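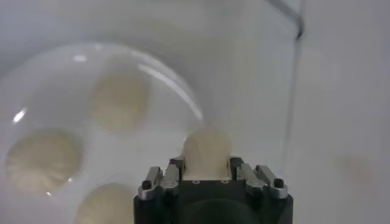

Page last modified: December

Home Meetings Documents Contacts

Filed under: Minutes / Building Services

Shared Kitchen Electrical Supply, Futholm Building
Minutes of the December meeting

1. Previous minutes

The previous minutes were accepted with one correction. Under "Distribution board," the words "neutral bar replaced" should read "neutral bar retightened." The bar has not been replaced.

2. Metering

The kitchen submeter recorded 796 kWh over the last billing period. The bill from the landlord's meter cannot be compared with this figure directly, as the landlord's meter also covers the stairwell lighting and the door heater. Nikolaidis has offered to fit a second submeter on the stairwell circuit so that the two loads can be separated. The offer excludes the enclosure. It was agreed to ask for a revised price with the enclosure included and to hold the decision until that price arrives.

The submeter display resets to the tariff screen after each power interruption. Readers should press the side button until the cumulative value is shown. Two entries in the log were tariff values copied by mistake and have been struck out.

3. Countertop circuits

Circuit 4 has tripped repeatedly during the late morning. The breaker was tested by Nikolaidis and operates within its rating. The peak current measured on the circuit was 22 A with the water heater and the countertop outlets in use together. The breaker is rated at 20 A, so tripping under sustained load is expected behavior and the breaker will not be changed for a larger one. The existing cable would not support it.

Two remedies were discussed:

(a) Move the water heater to its own circuit. A spare position exists on the board. The conduit run passes behind the dry store and would require the shelving to be taken down.

(b) Leave the wiring as it is and restrict simultaneous use. Electric steamers, kettles and hot plates would be run only while the water heater is switched off at its isolator.

Remedy (a) was preferred. Remedy (b) applies in the meantime. A notice is to be placed beside the isolator, and the wording should name the appliances, since "heavy loads" was read in different ways.

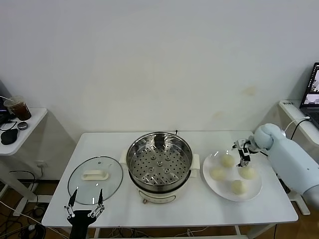
Ghazal Daneshvar asked whether the restriction could be limited to the late morning, as the water heater rarely draws full power once the dishwashing is over. The log does not show time of use, so the point could not be settled. A clamp logger will be left on the circuit for four weeks and the restriction reviewed against the result.

4. Outlets and cords

Outlets near the sink were tested for ground-fault protection and passed. The outlet by the rear door has a loose faceplate and stays out of service until it is refitted. Extension cords are not to be used for any heating appliance. Power strips found on the work surfaces will be removed to the office and can be collected there.

5. Supply contract

The Zusness contract renews automatically unless notice is given. The Marenport site has moved to a tariff with a demand charge and its bill has gone up in the months with short peaks. It was agreed not to follow Marenport until the water heater has been moved.

6. Actions

Revised price for second submeter, with enclosure: Nikolaidis
Notice beside isolator: G. Daneshvar
Clearing of dry store shelving before conduit work: date to be set with Nikolaidis
Clamp logger on circuit 4: outstanding, logger to be borrowed from Marenport

7. Next meeting

To be called when the logger data is available.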